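Visit report: Ladefoged tableware works and sample rooms, Dultby

The visit took place on a Thursday in November and ran from 9.30 am to mid-afternoon. It covered the casting hall, the glaze line, the decal store and the sample rooms on the upper floor. Visitors sign in at the gatehouse and are issued safety glasses and overshoes. Photography is not permitted in the casting hall.

The works makes plates, boards and shallow dishes for the home and catering trades. Output was given as 3,000 pieces per shift when both kilns are running. One kiln was down for relining, and the racks between casting and drying were accordingly full. Round plates are pressed. Pieces with corners are cast, then fettled by hand, as the presses tend to leave a ridge at the radius.

Glaze is mixed in 200 litre batches and sieved twice. The house off-white accounts for most of the catalogue. Colour drift between batches is checked against a fired reference tile under a daylight lamp, and the rejected tiles are kept in a tray beside it. Several were noticeably yellow.

The sample rooms are set out by use: breakfast, oven, serving. Much of the breakfast range is plain, with the decorated pieces kept to a small group for the children's and gift trade. Rims are thin throughout, which suits stacking but leaves the edge open to chipping in a commercial dishwasher. The guide quoted a rim thickness of 3 mm for the plain plates and did not have a figure for the boards.

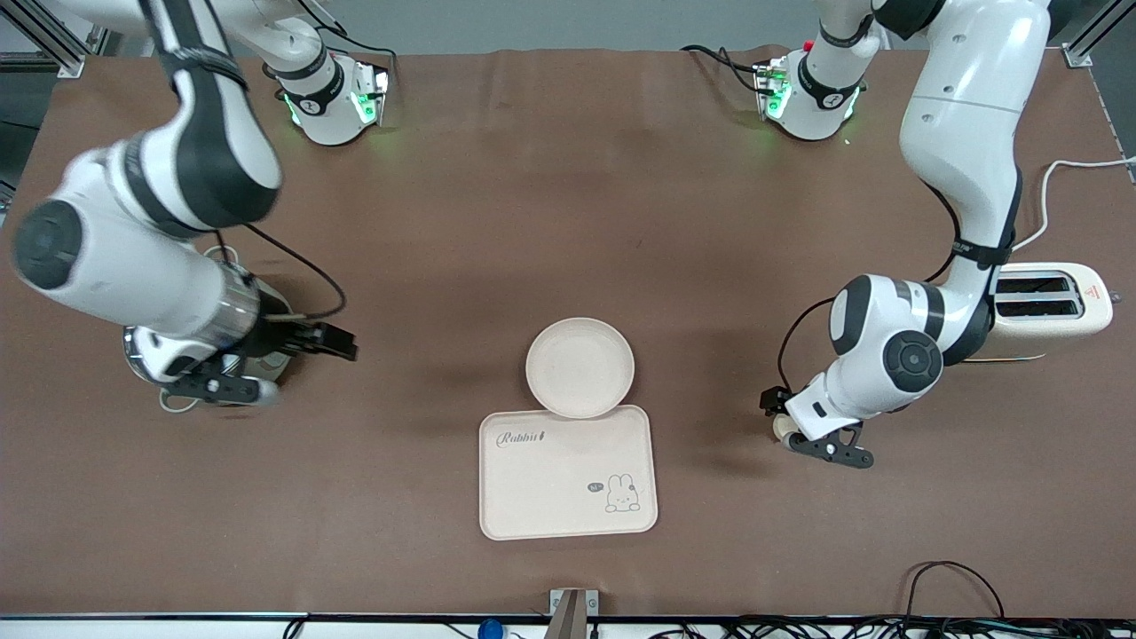

Breakfast table, sample rooms: plain round plate, rabbit board and toaster.

The rabbit board has a narrow raised border on all sides, enough to hold crumbs. The lettering and the drawing are both in fine line and placed toward opposite corners, so the middle is left clear. Decals of this type are applied by hand and fired a second time. Line work this light shows any crease in the transfer, and the decal bench sets aside creased pieces before the second firing.

The decal store holds 39 current designs in flat drawers, labelled on the Zuvell stock system. Older sheets are kept in a separate cabinet and are no longer ordered. Packing is done in Stolar cartons with moulded pulp inserts. The plate insert was a good fit - the board insert allowed some movement at the corners, and a revised version is on order.

Parking is limited and the last bus back to town leaves at 4.10 pm.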